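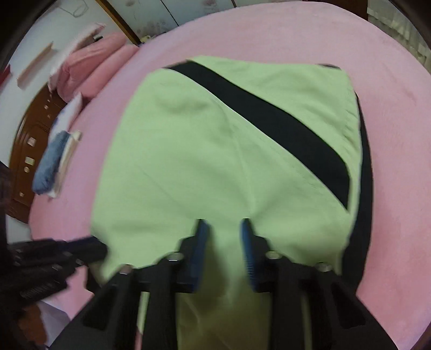 Fault log for the Brernis folding rig, June 7, 2020. The gripper stops mid-pinch and holds. The controller reports full travel, the encoder says 327 counts short, and the release command is ignored for 3 seconds.

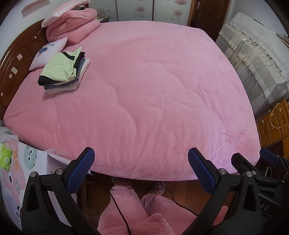
Folded clothes on the bed, grippers in the foreground.

I blamed the Kasta driver first and swapped it. Same fault. Thick cloth makes it worse - the current limit is set to 2000 mA and a double layer gets close to that.

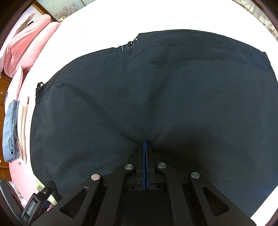
Raising the limit to 3000 clears the error but keeps fingers closed harder on whatever is in there, skin included. I have put it back. Next job is the release timeout.

Comments (2)

brurier_fan: Check the connector crimp before the firmware.

tolly: Had this too. Fit a stop button.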